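Stisholm Middle School Math Room: Start-of-Term Safety and Supplies Checklist, with Comments
Filled in by Abena Atinga, grades 7 and 8

1. Rulers and meter sticks, no splinters or chipped ends: OK
Two of the old meter sticks had rough ends, so I sanded them and they're lovely again. If you pull one for the height-and-arm-span activity, run a thumb down it first anyway, please.

2. Compasses, points capped: NEEDS ATTENTION
We have 20 compasses and caps for most of them. Until the new caps come in, the bare ones live in the tin with the red lid, and they get handed out by the teacher and never passed along the row (we all remember last year, and the poor child was very brave about it!).

3. Balance scales for the weight-and-price lesson: OK
All level. The 2,000 gram mass set is complete but heavy, so keep it on the bottom shelf and let students carry it with both hands, one piece at a time.

4. Walkways between desks: OK
When we make the big scatter plot on the floor with masking tape, the axes run straight across the path to the door. I'd love for everybody to keep doing this lesson, it's the one they still talk about in June, but do leave a clear way out and pull the tape up before lunch.
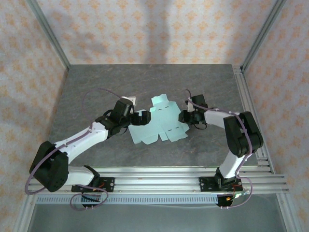 Math Room Notes, Vol. 6, No. 2, page 3

5. Graphing calculators, battery covers on: OK
Covers are all on, though a few are loose and I've put a bit of tape over those. The Worko charging tray gets warm if it's stacked under papers. Leave it on the open counter and unplug it at 3:30.

6. Paper trimmer, guard and blade lock: FAIL
The lock on the Amoah trimmer doesn't catch anymore. I have tagged it and moved it to the office, and until it's fixed I'm happy to cut your graph paper for you if you leave it in my box the day before. I cut nearly 439 sheets in July, so a few more won't bother me.

7. Wall posters and number line: OK
The number line from 0 to 60 was sagging over the radiator and has been pinned back up.

8. Step stool: OK
Feet are good. Adults only, please, even for the tall eighth graders who offer so nicely.

Next check: before the unit on lines of best fit. Add your own comments in the margin, and initial them so I know who to come find.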